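Khunthong Drawing Pencils, Set of 47

Back in stock for November!

I've been sketching with these since Mayuree Ruangrit passed a handful across the table at our life drawing group, and I still get a little thrill opening the tin. The range runs from crisp, pale leads for layout work all the way down to darks so soft they feel like butter — and they blend beautifully with nothing but a fingertip.

What I love most is the wood. It cuts cleanly, so you can put a long point on one with a pocket knife and hardly ever lose the tip. Pornthip Yimyam in our Wundville shop uses hers on toned paper, and the blues in particular really sing there.

Details
Cores: 3 mm, bonded along the full length
Tin: 2 lift-out trays
Also sold in: starter set of 4

Goes well with the Plisiston kneaded eraser and any of our Cladinov sketchbooks (try the one with the rougher paper, it grabs the pigment so nicely!).

Store them somewhere you can reach without thinking, and they'll get used every day.
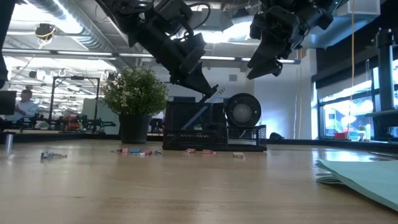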